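Wrist cameras for table clearing: what we tried, what I believe
Speaker notes, Kendbridge session

Slide 1. Title
Say who I am, skip the lab history. Ask who in the room has bought a gripper on the strength of a demo video. Wait for hands. Mine goes up too.

Slide 2. The claim
The Avance sales sheet says the wrist camera "removes the need for an overhead view." Read it out slowly. We had budget for one arm and two grippers, so we set out to see if that holds for dirty dishes. I came in doubting it and I still mostly do.

Slide 3. Setup
Same arm throughout, same table, same dishes. Gripper A is the Avance two-finger with its own camera. Gripper B is the Šimek, older, heavier, with a camera we bolted on ourselves. 20 layouts per gripper. If somebody asks why only 20: resetting the table takes longer than the run does, and we ran out of October.

Do not get drawn into the controller question yet. It comes on slide 6.

Slide 4. What the wrist sees
Leave this one up for a bit and let people look. Everything the policy knows at this moment is what you are looking at. Ask them where the center of the big plate is. People point with great confidence, and they point to different places. 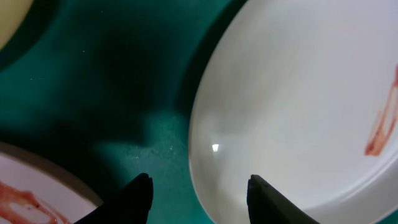

The vendor's answer is that the arm moves, so the view fills in. Fine, but moving costs time, and the planner has to know that it should move. Ours often settled on a rim early and went for it. White glaze gives you very little to hold on to — a bright glint and a soft gradient, and a depth estimate that wanders. Sauce helps a bit with texture, if I'm generous. I would not build a product on people leaving ketchup.

Slide 5. Numbers
Avance: 18 of 20 plates lifted. Sounds great. Now the part they leave off the poster. We counted a lift if the plate left the table at all. Two seconds in the air was enough. I chose that rule and I regret it, because it hides every plate that tilted on the way up.
Šimek: also 18. Different failures, same score. I would not pick a gripper from this slide and neither should you.

Slide 6. Controller
We swapped in the Tiddale controller halfway through planning and kept it for every scored run, so it isn't what separates the two. It logs well. It is also fussy about cable length, ask me at the break. Their brochure promises smoother contact with the table. I looked for that in the force traces and could not find it. It may be there with softer fingertips.

Slide 7. Cost
The bolt-on camera and bracket saved us 2000 dollars against the built-in one. Calibration ate a good part of that in hours. Mention the bracket slipping. Show the bracket if it made it into the bag.

Slide 8. What I would do next
Put the overhead camera back and run the same layouts with both views. Score the whole path to the bin, tilt included. Use darker plates for one set, just to see how much of this is glaze.

Questions I expect
Suction? Tried it for one afternoon, no scored runs, so no opinion worth having.
Will we share the logs? Yes, once the file names make sense.
Would I buy the Avance again? At that price, with those claims, I'd ask for a month's loan first.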